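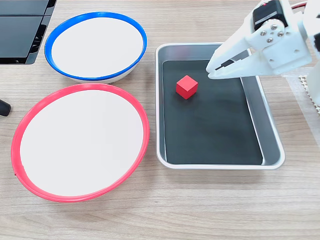
Figure 1 : Le poste 2, avec les deux bols, le plateau métallique à tapis noir et le cube rouge.

Rapport de projet - Aménagement d'une table de tri pour petits objets
Groupe : Neusa Tavares, Anderson Honorato, Thaís Pacheco, Luana Guerra
Encadrante : Daiane Lacerda

1. Contexte

Le projet Gedosum porte sur le rangement de petites pièces à partir d'une table ordinaire. L'atelier Seixas, qui prête la salle, range ses pièces de jeu dans des contenants dépareillés, et les cubes finissent souvent mélangés. On nous a demandé de proposer une disposition simple, que l'on puisse refaire sans plan, avec du matériel déjà présent dans l'atelier.

Le travail a commencé en octobre et s'est terminé en décembre. Neusa et Thaís se sont occupées de la disposition, Anderson des essais, Luana de la rédaction et du relevé des erreurs.

2. Matériel retenu

La table a un plateau en bois clair. Nous avions d'abord pensé la couvrir d'une nappe unie, mais elle glissait et faisait des plis sous les bols. Le bois est resté nu.

Les deux bols ont l'intérieur blanc. L'un a le bord bleu, l'autre le bord rouge corail. Cette différence suffit pour nommer les destinations à l'oral (« bleu », « rouge ») et nous avons renoncé aux étiquettes. Le bol rouge a une petite marque sombre sur le bord, sans conséquence pour l'usage.

Le plateau métallique sert de zone de départ. C'est un plateau rectangulaire en aluminium, peu profond, à coins arrondis, avec un rebord relevé. Le fond est couvert d'un tapis noir mat. Le tapis ne remplit pas toute la largeur : il reste une bande de métal visible d'un côté. Nous avons essayé d'en découper un autre aux bonnes dimensions, mais la deuxième découpe était trop grande et gondolait au milieu. Nous avons repris la première.

3. Disposition

Trois dispositions ont été comparées. Dans la première, le plateau était au centre, avec un bol de chaque côté. Elle prenait toute la largeur de la table et gênait la personne assise en face. Dans la deuxième, tout était aligné, et le bol le plus éloigné était difficile à atteindre.

La troisième est celle de la figure 1. Les deux bols sont à gauche, le bleu derrière le rouge, et le plateau est à droite, le long côté dans le sens de la profondeur. Les contenants sont serrés, il ne reste qu'une bande étroite de bois entre le bol rouge et le plateau. Le trajet d'une pièce est court.

Cette proximité a un défaut. Quand on pose une pièce un peu vite dans le bol rouge, on touche parfois le rebord du plateau avec la main. Nous n'avons pas réussi à supprimer ce contact sans éloigner les bols, et nous avons préféré garder le trajet court.

4. Essais

Chaque série comptait 20 dépôts. Une pièce est placée dans le plateau, la consigne est donnée à voix haute, la pièce est déposée dans le bol demandé, puis remise au départ. Nous avons fait 7 séries avec la disposition finale. Une erreur est notée quand la pièce tombe sur la table ou arrive dans le mauvais bol.

Sur l'ensemble de ces séries, nous avons noté 2 erreurs. Les deux concernaient le bol bleu, celui du fond : la pièce avait touché le bord avant de tomber sur le bois. Aucune confusion de couleur n'a été relevée.

Les pièces rouges se repèrent bien sur le tapis noir. Lors des essais sans tapis, les reflets du métal gênaient sous les néons, surtout en fin d'après-midi - nous avions alors tendance à déplacer le plateau pour mieux voir, ce qui changeait les distances.

5. Remarques de l'encadrante

Daiane Lacerda nous a fait remarquer que la position des bols n'était pas repérée sur la table. D'une séance à l'autre, ils bougeaient. Nous avons ensuite tracé un gabarit en carton, rangé avec le matériel et retiré une fois les bols en place. Elle a aussi demandé un essai avec des bols plus profonds, que nous n'avons pas eu le temps de mener.

6. Suite

Le gabarit et la fiche de montage sont restés à l'atelier Seixas. Si le projet est repris, il faudrait refaire la découpe du tapis, décaler légèrement le bol bleu vers l'avant et tester des pièces plus petites que les cubes. Les feuilles de relevé sont jointes en annexe, dans l'ordre des séries.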